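¿Merece la pena el kit de dos brazos de Zumano para doblar ropa?

Tengo una lavandería pequeña y estoy mirando el kit de dos brazos de Zumano. El distribuidor, Gagnon, me pide 3000 euros por el conjunto, sin mesa. Dan 2 años de garantía. Mi duda es si sirve para camisetas normales o si voy a pasarme el día recolocando prendas. ¿Alguien lo tiene montado?
Juncombe

lavanda_50
Yo no lo compraría. Para eso contrata a alguien por horas. Además, el soporte de Gagnon tarda mucho en contestar.

tallerZillunville
Lo tengo desde octubre y te cuento. El montaje es sencillo si ya has trabajado con perfil de aluminio. Lo pesado es el ajuste: tuve que grabar 50 demostraciones antes de que doblara una manga de forma aceptable. Con camisetas de algodón va bien — con tejidos finos, bastante peor. Pregunta si el precio incluye los cables de repuesto, porque en mi pedido se cobraban aparte.

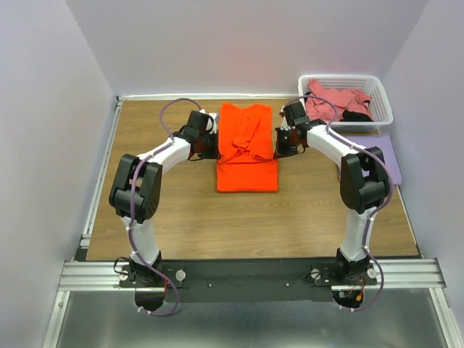

El kit trabaja mejor con una sola prenda extendida y las demás fuera del alcance de las pinzas. Yo dejo la ropa pendiente en un cesto al fondo, en la esquina derecha, y la camiseta en el centro, entre los dos brazos. Fíjate también en el cable morado, que recorre cada brazo (en el izquierdo, sujeto con bridas blancas) y hace un arco por encima de la pinza. Deja holgura ahí, o te tirará al girar la muñeca. Si tu mesa tiene poco fondo, mide antes de pedir nada — una camiseta extendida llega casi hasta la pared de atrás.

Para una lavandería con mucho volumen lo veo lento. Para probar, cumple.

Contacto | © 2021 Comunidad de ayuda | Volver arriba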